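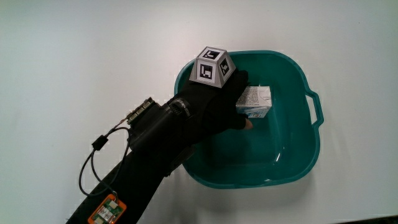 Dromatville to Collect Juice and Milk Cartons at the Curb Starting in June

DROMATVILLE – Households in Dromatville will be able to put empty drink cartons out with their regular recycling beginning in June. The change covers juice, milk, soup and broth cartons, none of which have been accepted in the city's program until now.

The new service is a joint effort of the Dromatville Public Works Department and Makhubela, the company that has handled recycling collection in the city for the past eight years. It will reach all 3,792 households on the current curbside routes. Residents do not need to sign up, and there is no added charge on the monthly utility bill.

Cartons have been one of the items residents ask about most often. Because they are made of paper with thin layers of plastic and sometimes aluminum, they cannot be processed with newspaper and cardboard. Until this spring, the nearest sorting center had no way to separate them, and cartons placed in recycling carts were pulled out and sent to the landfill.

That changed when the Patix sorting center, located 16 miles east of the city in Drirnumier, opened a separate line for cartons. Material from the line is baled and sold to paper mills, which recover the fiber for use in tissue and paper towels.

How to prepare cartons

Empty the carton completely and give it a quick rinse. A little water left inside is fine. Push straws all the way in or throw them in the trash. Plastic caps may be screwed back on. Please do not flatten small cartons – the sorting equipment reads flat cartons as paper and sends them to the wrong line. Large cartons can be pressed down slightly to save room.

Cartons should go loose in the cart. Bagged recycling will continue to be left at the curb with a notice.

The following are still not accepted: foil drink pouches, paper coffee cups, frozen food boxes and ice cream tubs.

Collection days

Pickup days will stay the same for most streets. The exception is the north side, where 13 streets will move to Friday pickup to even out the length of the routes. Affected homes will receive a postcard with the new day in May. Carts should be at the curb by 6:30 a.m.

Apartment buildings with shared dumpsters are not part of the curbside program. Their residents can bring cartons to the drop-off site behind the Public Works garage, where a marked container will be in place when the service begins. The site is open during regular garage hours and has parking for short visits.

Schools

The city is also working with the school district on carton collection in cafeterias. School lunches account for a large share of the small cartons thrown away locally, and the district plans to begin with the two elementary schools when classes resume in the fall. Details will be announced over the summer.

For more information

A printed guide will be mailed with the May utility bill, in English and Spanish. Copies will also be available at City Hall and at the public library. Questions about routes or damaged carts should be directed to the Makhubela customer service desk, and all other questions to the Public Works Department during business hours.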